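Home | News | Projects | People | Newsletter archive

November
By Ineke Hendriks

Play kitchen results from the Rivier group

The Rivier group has finished its first comparison of two ways to teach an arm kitchen tasks. In the first, the policy learns from 200 demonstrations that all start from the same tidy layout. In the second it gets 100, but the toys and the pot are moved before every one. Both were tested on layouts the arm had not been trained on.
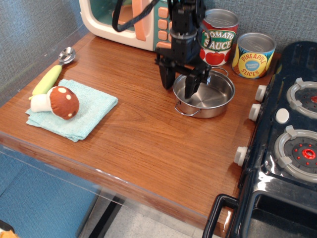 The smaller, mixed set did better on 5 of the 7 tasks. Moving the pot to the stove showed the largest gap — the policy trained on the tidy layout often reached for the place where the pot used to be. The two tasks where it kept its lead both involved the microwave door, and the microwave was never moved in either set.

Shiny metal is still a weak point. Both policies sometimes closed the gripper short of the pot's rim, and more demonstrations did not help much. Condori, the group's labelling tool, now marks these misses so that they can be looked at separately.

The next round will repeat the test at Clukdale with a second arm. A short talk is planned for Tuesday in the Indeo room.

You are receiving this newsletter because you signed up on our site. Unsubscribe | Manage preferences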